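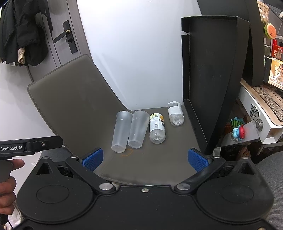 Chairs are where empties go to wait. Cups, drink bottles, the little plain one from I don't know what. I've worked in six offices and it's the same in all of them. There's a bin 20 steps away and the stuff ends up on a seat.

I want to argue for the chair. Sort of.

The usual line is that people are lazy. Amos Ridgeway, who ran the floor when I was at Ondico, sent a long email every August with that as the subject, just the word, Lazy. He'd clear the desks himself at 7 a.m. and dump everything into one black bag, plastic, paper, half a sandwich, all of it. Tidy floor. Nothing got recycled for the whole time I was there, and he was very proud of the floor.

My view is that the chair is a kind of honest halfway place. You finish the drink. You want the desk back. You know the cup shouldn't go in the general bin but you're not sure about the other one, the label on the bottle maybe has to come off, maybe doesn't, and you have a call in two minutes. So – chair. You haven't thrown it away wrong. You just haven't decided yet.

And deciding is harder than the posters make it. Take plastic cups. Frosted ones from the tea place, clear ones from the coffee place, they look like the same thing and where I live they aren't treated the same. Bottles mostly yes. Cups, depends on the cup. Lids, don't ask me. I phoned the town and got two answers in one call, from the same person.

Huiling Fang and I fought about this for most of a lunch. Her position: a thing on a chair is a thing somebody else has to move before they can sit down, and my fine feelings about plastic are no use to the person standing there with a laptop and a soup. She's right about the soup. She also says drips wreck the seat, leather or fake leather, you get those rings and they don't come up. Also right! I've got one on a chair at home, under a cushion, and I've tried everything short of paint.

So fine, not the chair forever. But look at what offices buy instead. At Huvano they put in a sorting station, four holes, color coded, 3,000 dollars with the install. Beautiful thing. By the elevators, where no one drinks anything. I'd have taken one cardboard box at the end of each row of desks and a marker pen. You could do 30 of those for the price of lunch.

Put the box where the chair is. That's my whole policy. People have already told you where they want to drop things, they tell you every day, and then somebody comes along and clears the evidence and puts the bin somewhere with better light.

Rinse would be nice too. I know, I know. But a swirl of water takes no time, and sticky bottles are what bring the ants, and ants are what bring back the email with one word in the subject. Caps on or off, whatever your town says. Mine says on, this year. Last year it was off and I had a jar with 100 caps in it wich I was told, very kindly, to throw out.

What I won't do is feel ashamed of a row of empties lying on a seat at four in the afternoon. They're together, they're easy to pick up in one go, and they aren't in the wrong bag. Move them before you go home. If it's a shared chair move them sooner, Huiling, yes, I heard you.

And if you run a floor, walk round it late in the day before anyone tidies and write down which chairs. Then go find some boxes.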